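Projects > Building Physics > Student Reports > Room Acoustics

Search reports by title or keyword

Drapes and Wall Panels as Low-Cost Sound Treatment in a Shared Teaching Room

Summary

This report compares two ways of shortening reverberation in a hard-surfaced room: heavy fabric drapes hung clear of the wall, and Gutwood slotted panels fixed over mineral wool. Measurements were made in the ground floor teaching room of the Utano building in Wosasska. The budget for materials was $700. Drapes gave the larger change in the 500 Hz band for less money. Panels gave the larger change at low frequencies, where the drapes did very little.
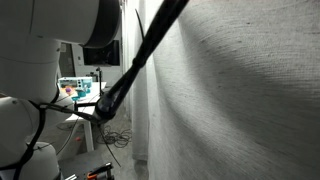
Marit Haldorsen
Second-year student, Building Physics

1. Background

Reverberation time is the time a sound takes to fall by 60 decibels after its source stops. In a teaching room, a long reverberation time makes speech hard to follow because the end of one syllable covers the start of the next. Listeners toward the back are affected most, and so are listeners working in a second language.

The Utano building was put up as a warehouse and later divided into rooms. Most of the dividing walls are painted block. The floor is sealed concrete and the ceiling is a bare slab. All three surfaces reflect nearly all of the sound that reaches them. Teaching staff had complained about the ground floor room for several terms, and a full suspended ceiling had been ruled out on cost.

The question for this project was limited: what can be done on the walls alone, within the budget, without drilling into the slab?

2. The room

The room has a floor area of 812 square feet and a ceiling height of 12 feet, which gives a volume of 9,744 cubic feet. The long walls are parallel. One has windows along most of its length and the other has none. The door is at the corridor end of the blank wall.

Parallel hard walls produce flutter echo, a rapid series of repeats heard after a sharp sound. Flutter was audible in the middle of the room during the first visit in March. It is a separate problem from reverberation time and does not show up clearly in the measured values.

3. Method

The interrupted noise method was used. A loudspeaker played broadband noise until the level in the room was steady, the noise was cut, and the decay was recorded. Two loudspeaker positions were used, with three microphone positions for each. Decays were read over a 20 decibel range and extended to 60. Values from all positions were averaged in each octave band.

Sessions started at 7:30 in the evening, after the street traffic on Győri Square had dropped. Background noise was checked at the start and end of each session. Ventilation was switched off for all recordings.

Total absorption was found from the Sabine equation in US units:

T = 0.049 V / A

where T is reverberation time in seconds, V is volume in cubic feet, and A is absorption in sabins. The absorption of each treatment was taken as the difference between the treated and untreated room, divided by the area of treatment. Air absorption was ignored, as it is small in the bands reported.

4. Treatments tested

4.1 Drapes

The drapes covered 240 square feet of wall when hung. They were hung with a gap of 7 inches between the cloth and the block. The gap matters. Air moves very little right at a hard wall, so fabric lying flat against the wall has little effect. Air movement is greatest a quarter wavelength out, and at 500 Hz a quarter wavelength is close to 7 inches. Folds spread this effect over a wider range, as different parts of the cloth stand at different distances.

The cloth was gathered to 150 percent fullness. Hems were kept off the floor to allow for cleaning.

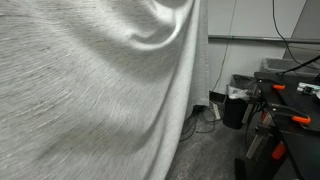

Figure 2. Light gray drape fabric, showing a deep fold and the squared-off hem.

4.2 Panels

The Gutwood panels covered 160 square feet of the blank wall. They were mounted on two-inch battens, with mineral wool filling the cavity. The slots and the cavity behind them act together as a resonator, and the mineral wool broadens the range over which it works. Panels were placed from waist height upward. Fixing used the existing plugs from a removed shelving system, which set the position of the battens and left some areas bare.

5. Results

Reverberation time in the 500 Hz band:
Untreated: 1.6 s
Drapes only: 1.1 s
Panels only: 1.2 s
Both: 0.9 s

Reverberation time in the 125 Hz band:
Untreated: 1.9 s
Drapes only: 1.8 s
Panels only: 1.7 s

At 500 Hz the untreated room held 298 sabins. With drapes this rose to 434, an absorption coefficient of 0.57 for the hung area. With panels it rose to 398, a coefficient of 0.62. Per square foot the panels were slightly better. The drapes did more in total as they covered more wall.

At 125 Hz the drape coefficient was 0.06 and the panel coefficient was 0.19. The differences in reverberation time here are small, and the spread between microphone positions was large. The low-frequency values should be read with care.
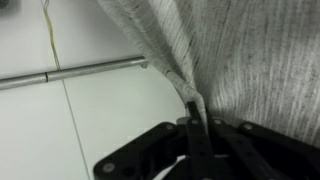 The combined case was measured only at 500 Hz, as rain noise spoiled the low bands during that session. The added absorption was close to the sum of the two treatments measured separately. This suggests that neither one shaded the other, although the Sabine equation assumes an even sound field and becomes less reliable as absorption is concentrated on a few surfaces.

6. Sources of error

The three microphone positions were all at seated ear height, and a greater spread of heights would have been better. Temperature and humidity were logged but not corrected for. The furniture was left in place for every session, although chairs were moved by other users between visits and were put back from a floor sketch. Reading the decays over only 20 decibels was forced by the background noise, and it makes the result more sensitive to any bend in the curve.

7. Recommendation

For speech, drapes on the blank wall should come first. They can be bought within the budget, need no work on the slab, and can be drawn back. If further money is found, panels should be added on the short wall behind the speaker and not opposite the drapes. Flutter should be checked again by hand claps once the drapes are up. Fire rating must be confirmed with the supplier before any order, and the rating should be checked again after washing.

Measured values for the remaining octave bands are in Appendix B.

14 shares | 3 comments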